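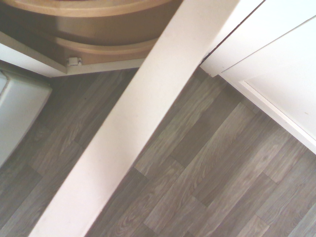 The corner base cabinet is the least efficient box in a kitchen. It occupies more floor than any other unit in the run, and most of its volume sits behind a stile or a dead panel where an arm has to bend twice to reach it. The carousel was the standard answer for decades. A large share of the ones still in service get no attention between the day they are fitted and the day a shelf drops.

The type covered in this article is the round wooden shelf in a painted cabinet. The shelf is a disc, full or notched, turning on a center post or on a flat bearing screwed to a fixed shelf below. Post types carry the load down to the cabinet floor through a single pivot. Flat bearing types spread it over a ring and tolerate an uneven load better, but they cannot be adjusted for height once installed.

Clearance is the first thing to check. A disc needs a gap between its rim and the nearest fixed surface through the full turn, and wood moves with the seasons. A shelf that turns freely in February may rub in August. Rubbing shows up as a polished line on the rim and a matching mark on the paint. Sanding the rim is a poor fix, as it removes the finish and lets the wood take up more moisture. Move the post first, if the bracket allows it.

Doors come next. Corner doors are wide, or folded in two, and they are opened further and harder than others. The load falls on the upper hinge. With the door half open, lift the handle side gently. Any vertical play at the hinge means the screws have lost their hold in the cabinet side. A longer screw of the same gauge will usually restore it in solid wood. In particleboard, drill out the hole, glue in a dowel, let it set overnight and start again with a fresh pilot.

Clips, catches and small plastic blocks on the cabinet edge deserve more care than they get. They are held by one short screw in most cases, and overtightening cracks the block or strips the hole. Turn until the head seats and stop.

For replacement bearings, the workshop at Roltlow keeps two grades on the shelf, rated at 100 and 200 pounds. The lighter grade is adequate for dry goods. Cast iron, stacked stoneware and full oil cans call for the heavier one, and the price difference is small. Brulten supplies a post kit with a threaded foot, useful where the cabinet floor has sagged. Its instructions give the height range on the second page and leave out the locknut, which should be tightened last, with the shelves loaded. 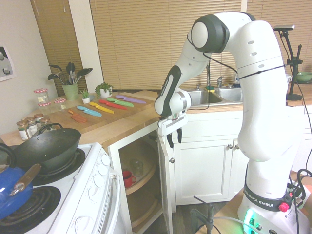

What goes in the cabinet depends on what stands next to it. In a kitchen with an electric coil stove and a butcher-block counter, the pieces used daily, a wok or a kettle, tend to live on the burners and never go below. The carousel then holds the second tier: lids, mixing bowls, the stockpot. Put the heaviest pieces near the post. Tall bottles belong on the lower shelf, where a sudden stop is less likely to tip them.

The counter above has its own maintenance. Oil the underside of the overhang at the same time as the top, or the board will cup. Wipe the front edge dry after any spill, before it runs down onto the door.

A full refit of a two-shelf unit, with new bearings, hinge repairs and one coat of touch-up paint, was priced at $156 in parts at the Clemton counter. Labor is an afternoon. Empty the cabinet on Monday if the paint is to be hard by the weekend.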